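Huseck Wave Wall Covering, White on Black
Home › Walls › Patterned coverings

If you've been looking at the same plain wall behind your work counter for years and wishing it had a bit more life in it, this may be the one for you. Wave is our black covering with rows of thin white wavy lines running across it in parallel bands, and it has been a favorite in the Sevport showroom ever since Faith Were put up the first panel in September. She meant to try it for a week or two – and then people kept asking for it!

We like it best behind things that get used every day. A dark wall is wonderfully forgiving of shelves and rails and all the small bits that collect over a counter, and the white lines keep it from feeling heavy.

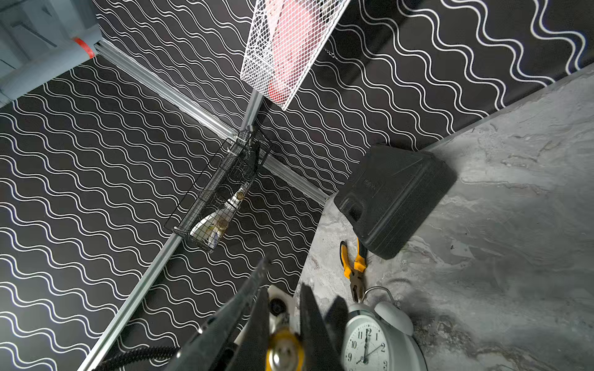 Wave in white on black, with slotted aluminum rails and a small black wire mesh basket.

Wave comes in rolls 30 inches wide, and each roll is cut to order at our Mugo workshop. You can carry it across two walls if you like, and Brian Bakilana, who cuts most of our orders, suggests starting from the corner and working outward so the crease stays crisp. Take your time with that first strip. The rest goes up much faster once it's straight.

Wipe with a soft, damp cloth. Please don't use scouring pads, as they will dull the black.

Rails, baskets and bottles are not included. Samples are free, and we keep some 800 of them ready to mail, so do ask for one before you order.

Item number: 379
Sold by the roll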